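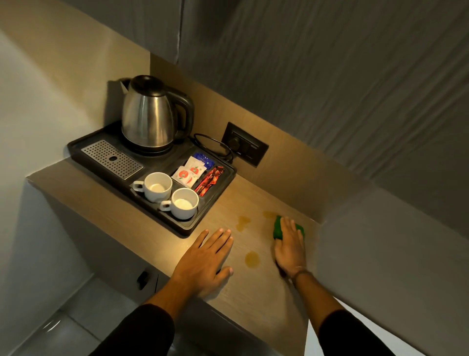
Figure 2. Wiping yellowish-orange spills from the counter beside the tea tray.

4.2 Counter and tea tray

The beverage counter was the surface on which attendants differed most from one another. In the 59 rooms observed at the Harnelby property, the written procedure directs staff to lift the tea tray off the counter, wipe the full surface, and set the tray back with the kettle cord clear of the edge. Many attendants left the tray in place and cleaned the open part of the counter only, as in Figure 2, where the kettle stays plugged in and one hand rests flat on the counter while the other works the sponge.

Two wiping patterns were recorded. In the first, the attendant moved from spot to spot and pressed the sponge on each spill. In the second, the whole counter was wiped in overlapping passes from the wall toward the front edge. Spot wiping was faster, but inspectors more often noted a sticky film afterward, chiefly where tea or juice had been spilled. Lie and Haugen reported a similar result for desk tops in their earlier survey of the Emby residences.

4.3 Floor-level items

Items kept at floor level were missed more often than any others on the checklist. The space in front of the refrigerator is low and narrow, and the plastic tray placed there can be cleaned only by bending or kneeling. Of the 455 checklist entries returned in November, 75 left the refrigerator area blank. When the tray was cleaned in place, the far corner next to the wall required the most effort, and a folded cloth was easier to work into it than a sponge.

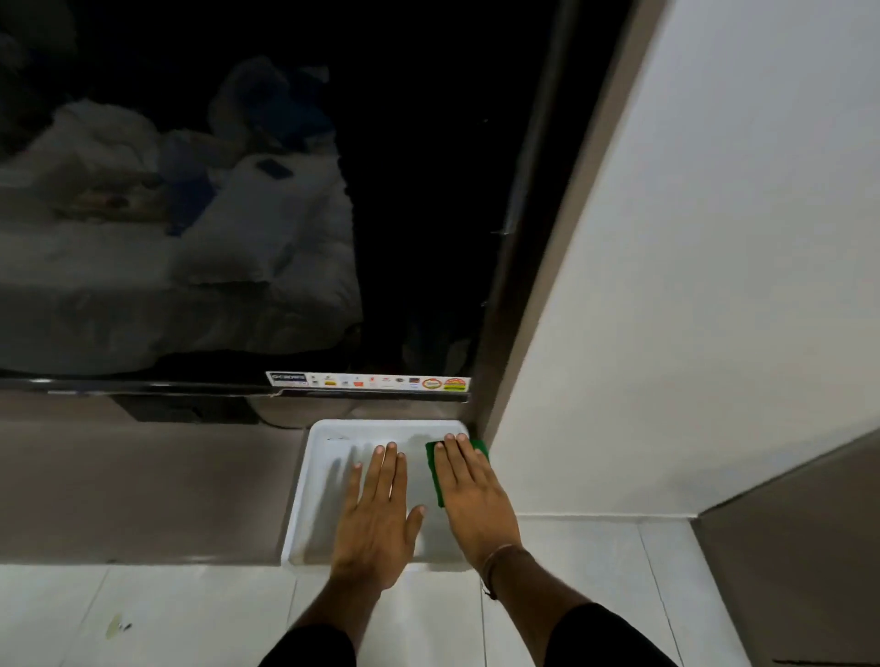
4.4 Order of work

The procedure places the counter before the floor. Attendants who reversed the order sometimes had to return to the floor after crumbs or drops fell from the counter. Tea and sugar packets were restocked last in either case, once the wood surface had been wiped and the cups had been checked.

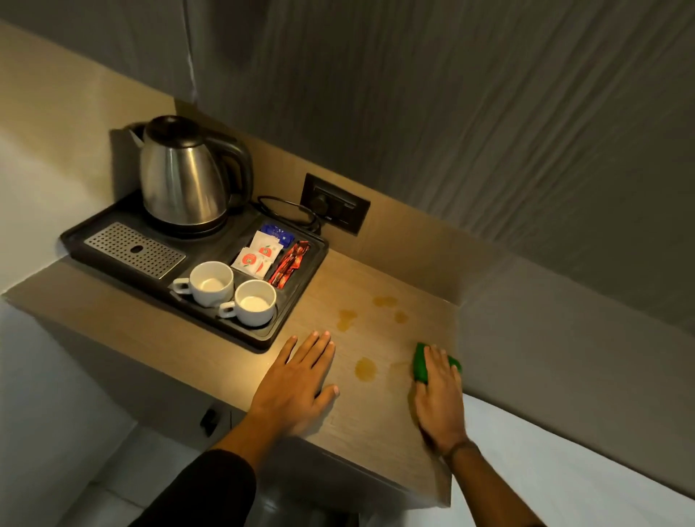
4.5 Limitations

All observations come from a single property with one furniture plan. Counters made of stone or glass were not included, and the findings on film and residue should not be applied to them without further testing.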